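Joris Van Beek
2021-08-19

1/ Right, I finished The Grindstead Letters last night, all six episodes, and I've got far too much to say about it, so please make yourselves a cup of tea. I'll keep the big spoilers until post 8 and shout before I get there.

2/ For anyone who hasn't started: it's a slow, rainy thriller about Zellia Marsh, a postwoman in a small town called Grindstead, who finds a bundle of undelivered letters in the sorting office and (against all good sense, bless her) begins taking them round to the people they were meant for. Some of them are thirty years old. You can imagine how well that goes down.

3/ I nearly gave up in episode one, I'll admit. There's a very long stretch of her walking her round in the drizzle, saying hello to people whose names I couldn't hold on to, and my other half had gone to bed by the time the first envelope was opened. Do stick with it! Every one of those doorsteps comes back later, and I was quite cross with myself for looking at my phone through the bit with the butcher.

4/ The music deserves a post of its own. It's mostly one piano and something that sounds like a squeezebox, and there's a little tune that only turns up when Zellia is deciding whether to knock. By episode four I was getting nervous just hearing the first two notes of it. My mum, who never notices music in anything, rang me up to ask if I'd noticed the music.

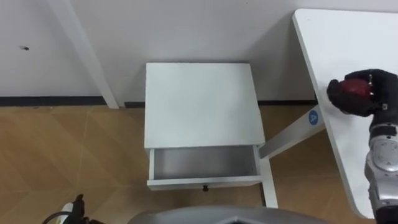 5/ Now, the Magalhães family. I've seen people saying they're underwritten and I couldn't disagree more, though I'd happily have watched another hour of them. The father runs the café by the bus station and says perhaps twenty lines in the whole series, and the scene where he reads his letter standing up at the till, with a customer waiting for her change, is the best thing I've watched this year. He just puts it in his apron and hands over the coins. I had to pause it and go and stand in the garden for a bit.

6/ A small grumble, as I don't want you thinking I've gone soft. The Prumico business in episode three (that's the haulage firm everybody in town seems to have worked for) is explained twice, once in the pub and again in the solicitor's office, very nearly in the same words. We got it the first time. I'd have swapped that second scene for more of Zellia's sister, who is very funny and then disappears to Leeds for two whole episodes.

7/ Also, and this is me being fussy, but I used to do a postal round myself when I was younger and there is no way on earth she's finishing that one by lunchtime. She's got 346 addresses, she says so in the first episode, half of them up that hill, and she still has time to sit in people's kitchens eating cake. Lovely job if you can get it. The blisters were very true to life, though, so well done to whoever thought of those.

8/ SPOILERS FROM HERE, off you pop if you're not up to date, and come back when you are.

9/ So it was the old postmaster who kept the letters back, and I did guess that, but I'd guessed completely the wrong reason. I had him down as a blackmailer from the moment he counted out that £950 on the kitchen table. Then you get to episode six and he'd been paying somebody else's rent with it for years, out of guilt, and I felt rotten for every nasty thing I'd shouted at the telly. Several of you had it worked out by episode four, I know, you were very patient with me in the replies.

10/ The last letter being addressed to Zellia's own mother was a bit neat for some people. I can see why, and on paper I might have rolled my eyes as well, but the acting carries it such a long way. She doesn't open it! She sits on the stairs with it in her lap while the neighbour's radio goes on and on through the wall, and then it's the titles. I sat through the whole of the credits, including the caterers.

11/ Do I want a second series? I keep changing my mind. They've left the sister's story wide open, and somebody told me there's talk of filming in November, which may be nonsense. If they do make one, I hope they keep it to six and don't give the postmaster a secret twin or anything of that sort.

12/ I'm starting it again at the weekend with my mum, who missed the middle two because of her knee. Tell me your favourite doorstep in the replies, and if anybody knows the name of that piano tune I'd be ever so grateful, I've been humming it at the dog all morning.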